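Rings, Drips and Other Things That Happen to Tables

My dining table came from a house clearance in Nalcombe and had already led a full life. I have been cleaning up after it, and after the people who eat at it, long enough to have opinions. Most of what follows concerns dark wood, which shows everything: dust, fingerprints, the place where somebody put down a hot casserole dish while looking for somewhere to put down a hot casserole dish.

Know what finish you have

Before you rub anything into anything, find out what's on top of the wood. Pick a spot underneath or on the inside of a leg and dab on a little denatured alcohol with a cotton swab. If the finish goes soft and sticky, you probably have shellac. If nothing much happens after a minute, it's more likely varnish or polyurethane. Lacquer sits somewhere in between and will sulk if you use lacquer thinner on it, so don't.

If a drop of water soaks straight in and leaves a dark dot, you have oil or wax or a finish that retired years ago. Treat that table gently. It has no raincoat.

White rings

A white ring is moisture caught in the finish, and it looks much worse than it is. Leave it alone overnight first. A fair number of fresh ones fade without help, and you get the credit.

If it's still there in the morning, lay a clean cotton cloth over the ring (an old pillowcase is good, a printed dish towel is a gamble) and go over it with an iron on low, no steam, for a few seconds at a time. Lift the cloth and look. Do it again if you need to. The temptation is to turn the iron up, and I can tell you what that leads to, having once created a mark shaped exactly like the front half of an iron.

The mayonnaise method works too, in a slow and slightly embarrassing way. Smear on a little, leave it an hour, wipe it off, buff. Petroleum jelly does the same job and doesn't make the room smell like a picnic. My neighbor Damián Cárdenas swears by toothpaste, the plain white kind, rubbed along the grain with a damp finger. It's a mild abrasive, so it will dull a glossy finish. He has a matte table now and says he prefers it.
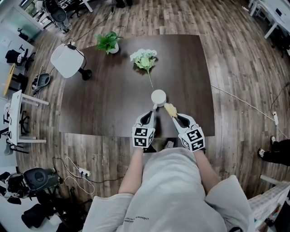 Black rings are another matter. Those mean the water has gone through the finish and into the wood itself, where it has met the tannins, or something iron, and settled down. No amount of mayonnaise will reach it. You'll have to strip the finish in that area and use oxalic acid, sold as wood bleach, with gloves and goggles and the windows open. Follow the directions on the tub, rinse well, and let the wood dry for a couple of days before you put a new finish on. Or buy a fruit bowl of the right diameter.

Coasters, and why they fail

Cork is best for everyday use. Stone looks handsome and scratches the table on your behalf unless it has felt on the bottom. Glass coasters stick to the mug, travel halfway to your mouth, and drop. Knitted ones are fine for hot drinks and useless for cold ones, since the sweat on the glass goes right through.

I own 19 coasters. On any given evening they are in a neat stack at the far end of the table, keeping each other dry.

Check the mugs, too. Turn one over and run your thumb around the foot. If the bottom ring is unglazed and rough, it will scratch whatever you slide it across. A minute with 400 grit wet-or-dry sandpaper and some water takes the edge off. Finish with something finer if you like; I have seen people go all the way up to 4000 grit on the foot of a mug, and I assume they were avoiding a phone call. Rinse it well and wash it before use.

Tea stains inside the mug

Baking soda and a little water, made into a paste. Rub with a damp cloth, rinse. For the really established ones, a denture tablet in warm water for an hour, then a proper wash with dish soap. Skip steel wool, which leaves gray marks that are harder to get off than the tea was.

Scratches

For fine ones, a wax filler stick a shade darker than you think. Rub it across the scratch, scrape off the extra with an old plastic card, and buff. The walnut trick (rub a shelled walnut over the mark) does darken a light scratch for a while, and you can eat the evidence unless guests have allergies.

Deeper gouges want a hard wax or shellac stick melted in with a warm knife. Practice on scrap. Lise Fraser, who taught the evening refinishing class I took in Wonedport, made us fill the same dent over and over until June, and by then I had stopped seeing dents and only saw Lise.

The floor underneath

Put felt pads on the chair legs, and replace them when they get hairy. Stick-on pads collect grit, and gritty felt is sandpaper with good manners. The nail-on kind lasts longer. Sweep before you mop, and wring the mop until it's barely damp – wood floors don't want a bath any more than tables do.

Weekly care

Soft cloth, a little water, dry cloth. Go with the grain. Spray polishes with silicone look wonderful and make refinishing miserable later, so I leave them on the store shelf. Paste wax twice a year is plenty, put on thinner than seems reasonable and buffed until your shoulder complains.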